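**Club bot keeps losing the edge of the cardboard, help?**

**plorneo_pete** wrote:

Hi all, long-time reader, first real post. I help out with a student robotics club and we're building a pick-and-fold project for the October showcase. The job sounds simple: a sheet of cardboard sits in the work area, the camera finds the near edge, the arm goes to the edge and lifts it. That's the whole thing. We've been stuck on step one since the start of summer!

The kids wrote a basic edge finder (grayscale, blur, Canny, then pick the longest straight line). On a clean sheet it's great. On our actual sheets it likes to pick the wrong line, and then the arm goes for a spot an inch or two inside the board and just pokes it. We have 3722 saved frames now and the failures look a lot like each other.

I pulled one of the bad ones so you can see what we're up against.

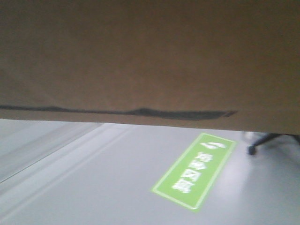
*Workspace camera, 8/26/22. The code picked the dark streak, not the edge.*

The real edge is the long one with the floor under it, dipping a bit toward the right. The streak runs just above it for most of the way and then fades out. To a person it's obvious. To our code, the streak is a long dark line with strong contrast, so it wins.

Things we tried: more blur (lost both lines), less blur (found every crease), cropping the left side (helped for one day, no clue why). Ideas welcome. The students are 14 to 17 so please nothing that needs a PhD.

---

**skiltthorpe_dad** wrote:

Ha, we had nearly the same thing with our sorting project, only ours was tape.

Don't look for the longest line. Look for the place where brown turns into gray. Your board is tan and your floor is pale gray, so in HSV the saturation drops off a cliff right at the edge. The streak has brown on both sides. So convert, threshold on saturation, take the biggest blob, and your edge is the bottom of that blob. It's ten lines of code and the kids can see each step on the screen, which mine loved.

---

**gearlash** wrote:

+1 to color but watch out for the green floor sign. It's way more saturated than the board. If you threshold on saturation alone the sign comes through, and since it sits right up under the edge there it can merge with your blob and your "bottom edge" grows a big green tooth. Ask me how I know (okay, ours was a blue mat).

Use a hue range too. Tan and green are far enough apart that it shouldn't be hard.

---

**plorneo_pete** wrote:

Oh that's a good catch, I hadn't even thought about the sign. Will have the kids do hue plus saturation. One of them already asked if we could just use the sign as a landmark, like "edge is somewhere above green." I said hmm.

---

**mellbergmentor** wrote:

I'm going to be the grump. Why are you fixing this in software? Use a fresh sheet of cardboard! Or put a dark mat under the work area so the floor stops mattering. You have a showcase coming and a room full of teenagers who would like to see the arm pick something up. We spent a whole season on clever vision at our club and the team that beat us had a strip of bright tape on everything.

Also that picture is soft. The writing on the sign is mush and so are the chair legs. I'd look at your shutter speed before I touched a single line of code.

---

**gearlash** wrote:

Disagree on the fresh sheet. It's going to get scuffed again the first afternoon, and then you're back where you started with less time. A club project that only works on clean cardboard is kind of a sad club project, sorry.

Agree on the shutter. If the exposure is long you get smear, and it'll smear in different directions on different frames. Turn the exposure down, add light.

---

**mellbergmentor** wrote:

It's not sad if it runs at the showcase. I've stood next to plenty of "robust" robots that did nothing for an hour while people walked by.

---

**skiltthorpe_dad** wrote:

You can both be right here? Do the color thing, it's one evening. If it isn't working in two weeks, go get the bright tape.

Pete, on exposure: if you add light be careful with where. Your floor is shiny and there's already a bright patch over on the right by the chair. A lamp pointed straight down is going to give you a white blob of glare, and glare loves to look like an edge. Bounce it off a wall or stick some baking paper over the lamp.

---

**baert_fan** wrote:

Are you running the edge finder on the whole picture? You really don't need to. If the board always comes in from the top, scan each column from the bottom up and take the first spot that turns tan. Bottom up is the key bit! You hit the real edge before you ever get to the streak. Then fit a line through all the points with RANSAC so a few bad columns (chair legs, that whitish blurry thing next to them, whatever) get thrown out.

We do this for box flaps. Python, 5 px column spacing, runs fine on an old laptop.

---

**plorneo_pete** wrote:

Whoa, bottom up. That's so simple I'm a little embarrassed. The kids know what RANSAC is by name only, is there a gentle way to explain it?

And mellbergmentor, fair points, I don't mind grumpy. We can't put a mat down though, we share the room and everything has to be packed up after each meeting.

---

**baert_fan** wrote:

Poke two pins in a corkboard full of points, stretch a string between them, count how many points are near the string. Move the pins and try again. Keep the best string. That's really all it is. I've had 12-year-olds do it by hand with real string and they got it faster than I did in college.

For the number of tries, 400 is plenty for one line.

---

**gearlash** wrote:

One more thing, since the edge slants: make sure you're passing the angle to the arm too, and not only the height in the middle. If the gripper comes in square to the camera and the board is tilted, one finger lands under and the other on top. We bent a finger that way.

---

**plorneo_pete** wrote:

Update! We had a meeting yesterday and two of the kids did the column scan with a hue check. I set aside 107 of the worst frames as a test and the new version got all of them except 5, where the board was so far down that there was hardly any floor left to scan. The old code got maybe a third of those right. There was yelling.

Turned the exposure down too. Pictures are darker but the lines are crisper. No lamp yet, I'll try the baking paper.

The arm part isn't done. It gets to the edge now but it's coming in too high and sliding over the top. I suspect our camera-to-arm calibration is off, and I'm pretty sure somebody leaned on the camera mount.

---

**mellbergmentor** wrote:

Okay, nice work by the kids. I still say keep a roll of bright tape in the box.

And recheck calibration every meeting if you're packing up every meeting. Print a checkerboard, glue it to something stiff, do it first thing. If you have to move the mount, mark the legs with a paint pen so it goes back in the same spot.

---

**plorneo_pete** wrote:

Tape is bought, lol. Checkerboard is on the list for next meeting, and I'll start a new thread for the calibration stuff if we get stuck. Thanks everybody!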